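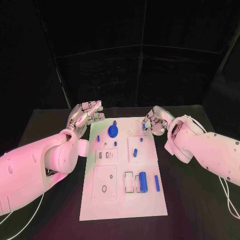

Liltard with one of the small blue parts in its right hand.

Dec 20, 2025

Long day, happy day, sore back. I'm writing this with my boots still on, which tells you how I've been since I got in the door.

We finally got Liltard going over the big board with both arms powered! Up to now it's been one arm at a time, the other one slack with the breaker off, because the supply kept sagging whenever both shoulders started together. Gwilym swapped it for the heavy one from the Mukholm shelf last night and the sag is gone. So simple. We spent most of August blaming the motor drivers for that and I even took two of them out and put them back in again.

Notes while I remember them.

Right arm first. The wrist offset I typed in last week was the wrong sign. I knew it was wrong the moment the arm came down, because it went for a spot a good finger's width past the peg and stayed there pinching air with great confidence. Flipped the sign, reran the reach, and it came in so nicely that I yelled. Myfanwy was under the bench sorting cable ties and bumped her head. (She's fine. She got the last cookie.)

The small pegs are the hard ones. The fingertips want to roll them. If the thumb closes first the peg tips toward the palm, and if the fingers close first it squirts out sideways and then you're on your knees with a flashlight. What worked best today was closing everything together at a low current and holding off on the squeeze until the hand has settled. I set the pause by feel. It wants to be a real number in the config, with a name, before I forget what I did.

The blocks are a whole different thing, and so much more fun. There's more to hold on to, and the hand can come straight down over the top.

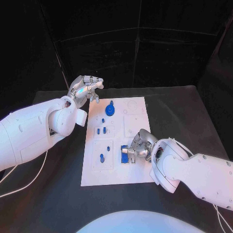 Right hand down on a block, left hand keeping clear.

I could watch that all night. I did watch it for most of the afternoon. The fingers fold down around the block and there's a tiny sound from the knuckles, a sort of purr, and then it goes quiet and the hand just has it. I've been looking at those hands in pieces on the kitchen table for so long that seeing one do a job feels a bit like seeing your own kid tie a shoe.

Gwilym's complaint about the blocks is that we're letting the forearm do too much. He wants the wrist to do the last bit of the turn. He's probably right, and I told him so, and then I told him he could be the one to rewrite the approach path. He wrote it on his hand in marker, so I guess that's settled.

Other stuff from today:

The plates came out well. I was worried about the slots because the first set was so tight you had to lean on the block to get it in, and no robot of ours is going to lean on anything yet. I opened them up a hair and broke the edges with a file, and now a block goes in with your fingertips. The Loureiro blue is lovely to print with, too. No strings, and the corners stay down. I bought one spool to try and I'm going to want another before the holidays are over.

The round knob still needs work on the bottom. It sits okay if you set it down square, but if it lands a little crooked it stays crooked. More of a lead-in on the underside, I think. Myfanwy thinks the knob should be the last thing we teach it, and she wants to do all the pegs first. My own feeling is that I'd like to see it do the knob tomorrow, please, right now, before breakfast. We'll see who gets to the keyboard first.

Cables. Ugh. They're still hanging loose off both arms, and every time the left shoulder swings out I hold my breath. Nothing snagged today. I ordered the spiral wrap from Vendov and it's sitting in their warehouse, according to the page I've refreshed far too often. When it comes I want to do both arms in one go, with slack at the elbow, and clip the runs down so they follow the shell all the way to the shoulder.

The left elbow cover has to go back on as well. I've had it off so many times to get at the connector that one of the screw bosses is stripped. Epoxy and a new insert.

Then after supper (cold noodles, standing up) we got to the part I'd been waiting for, the left hand. It's been the shy one since we built it. The right one had months of practice on foam cubes, and the left mostly got carried around and shown to visitors. Tonight I wanted it down low, close to the board, with the right arm up out of its way.

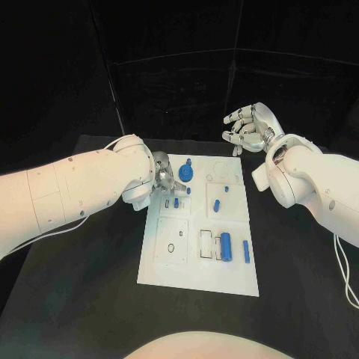

So the pinch on that side is next. The tendons in the index finger are a little slacker than on the right, and you can see it if you command both hands to the same curl and look at them from the end of the table. I took up one turn on the tensioner and it got better. A second turn made the finger buzz, so I backed that one out again. I'd like to pull the finger off and look at the pulley, but it's a miserable job with the palm still on the wrist and I wasn't going to start it at that hour.

We logged 200 reaches between the two arms before we shut down. Myfanwy's plan is 3000 by the time the workshop has its open evening, and when she first said it I laughed, but after today I'm not laughing at all, I'm wondering if we can leave it running while we eat. (Not until the cables are wrapped. I promised.)

To do:
- pause value for the small pegs into the config
- knob, bigger lead-in, print two
- insert for the elbow cover
- look at left index pulley in daylight
- ask Gwilym for the heavy supply's fuse rating and write it on the lid
- sweep under the table, there's a peg down there somewhere
- email Vendov, politely

The drive home was slick and slow and I talked to myself about thumbs the whole way. Five months ago I was ready to sell the shoulders and go back to making lamps. Now I've got blue filament in my hair and I can't wait to go back in. Boots off, bed. Alarm is set for early and I don't even mind.

© Mukholm bench diary | Contact: leave a note under any entry | Back to top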